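Camevau Secondary College
Robotics Club: Member Guides
Guide 5: Setting up and recording the mug task

This guide is for club members in their second term who have completed the safety induction. It covers one session at the arm station, from setting out the board to saving a recording. Questions should be directed to Ms Wanpen Wattanapong or, on Saturday, to the senior student on duty.

Before you begin

Members work in pairs. One operates the arm and the other watches the board with a hand near the power switch. Long hair must be tied back and lanyards removed.

You will need:
The white printed arm and its power supply
The black board
The mint-green mug, empty
The station laptop, logged in to the Gundita account
The station logbook

Step 1. Check the arm

With the power off, move each joint gently by hand. It should turn without grinding. Look along the red and black wires and confirm that none is pinched between the printed segments. If a servo horn is loose, do not tighten it yourself. Write the joint number in the logbook and tell the supervisor.

Step 2. Place the mug

Stand the mug upright on the board, well clear of the gripper. Note which way the handle points, as this is entered with every recording. The board is glossy and marks easily, so lift the mug when changing its position. Overhead lights will reflect in the surface. Leave the blinds as you find them so that the lighting remains consistent between pairs.

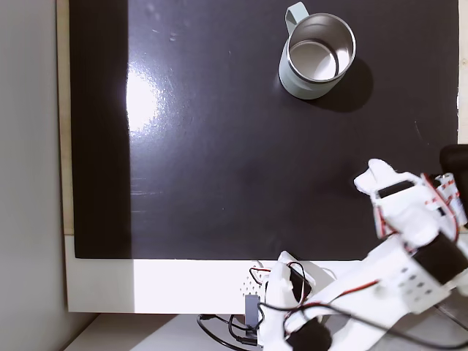

Step 3. Power on and home the arm

Switch on at the wall, then at the supply. Start the control program and select Home. The arm will move as soon as the command is sent, and both members must have their hands off the board. Wait for the ready message before continuing.

Step 4. Practise the approach

Set the speed to 2. Raise the elbow first, bring the forearm over the board, and lower the gripper beside the mug. Beginners tend to lower too early and strike the rim. Repeat the approach until both members can complete it without contact.
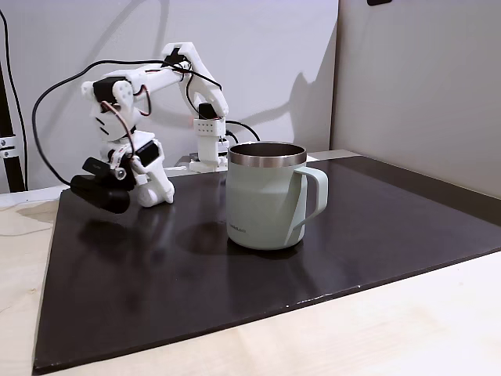
The gripper lowered beside the mug, with the elbow raised.

Step 5. Record

Select New Recording and enter both members' initials and the handle direction. Carry out the task once, return the arm to Home and press Save. Unsuccessful attempts are also saved and should be marked F. The club library holds over 586 recordings, and unlabelled files will be removed at the end of April.

Step 6. Pack up

Home the arm before switching off, as it will drop if power is cut while it is raised. Wipe the board with the dry cloth, sign the logbook and return the key to Room 5.

Guide prepared by Hugo Joly and Nantana Inthanon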